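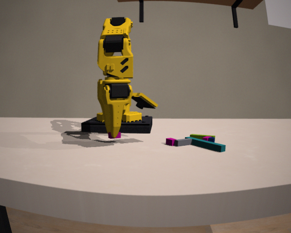
Tenants' group questions Sopacua's "quieter nights" claim

By Maxine Lowther, Flomport Renters' Network
June, 1630

FLOMPORT – The Flomport Renters' Network today asked Sopacua to publish the full results behind its claim that new window seals cut street noise in older apartments by 40 percent. The company has been repeating that number since spring. So far it has shared a one-page summary and a chart with no scale on it.

The summary says the seals, sold under the name Pludance, were tried in 13 apartments. It doesn't say which streets those apartments face, what floor they are on, or whether the windows were in good shape to begin with. Anyone who has lived over the bus lanes on the east side knows those things matter a great deal.

"A percentage of what?" said Lachlan Quinlan, who chairs the network. "Decibels don't work like a discount at the store. If they measured it properly, they should have no trouble showing us the readings."

Landlords in two buildings have already told renters that the seals will be fitted this summer and that part of the cost may be passed along in rent. The network has asked both owners to wait. One has agreed. The other, Plalent, replied that it was "comfortable with the product" and did not say why.

Drahomíra Hrubý, a retired acoustics teacher, read the summary for the network. She found no mention of the time of day the readings were taken. "Traffic at four in the morning is not traffic at supper," she said. "I would have sent this back to a student."

The network isn't saying the seals don't work. Some members with drafty frames may well be glad of them – though a tube of caulk might do the same job for eight dollars. It wants the readings, the addresses by block, and the name of whoever did the measuring.

Sopacua was sent these questions in writing and had not answered when this release went out.

Press contact: Alby Tapsell, Flomport Renters' Network

Search releases
Enter keyword Go

Recent releases
Heating complaints: what the city log leaves out
Plalent's lobby repairs, one year on
Digby McAlister to speak on deposit rules
Who reads the water meters?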